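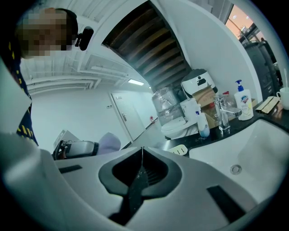
Collecting two-handed demonstrations at a sink counter

Ottavio Melis, Kevser Kahraman, Fuad Assefa
17 Jan 2023
Reading time: 2 min

4.2 Recording procedure

Demonstrations for the counter tasks were recorded with the Clavgate hand-held grippers, one in each hand, and a camera worn on the head. The operator stands at the counter and works with the objects kept there, among them a mug, pump bottles and a soap dish. Nothing is cleared away between recordings. We wanted the policy to meet the same clutter at test time that it had seen in training.

We kept 700 demonstrations in all, spread over 15 operators. Each operator practised for 4 minutes first. The wide lens on the gripper bends straight edges strongly — the stairs and the ceiling pipes over the counter both come out curved — and we left the images uncorrected. In early trials, correcting them cost us the outer part of the view, where the other hand often is.

The relative pose of the two grippers is estimated from square black-and-white markers. Figure 2 shows one of these on its white block above the second gripper, as seen from the first. When the marker was lost for more than two seconds we discarded the recording.

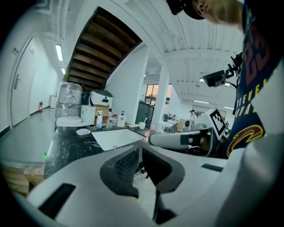
Figure 2. Gripper view at the counter, with the marker on its block.

Fereshteh Pakzad, reading an earlier draft, objected that the two-second limit favours slow and careful operators, and asked whether the discarded recordings differed in kind from those we kept. They did. Most came from tasks in which one hand passes behind the other, so the handover results in Section 5 should be read with that in mind.

Contact: Kevser Kahraman, Venon | © 2023 the authors | Back to top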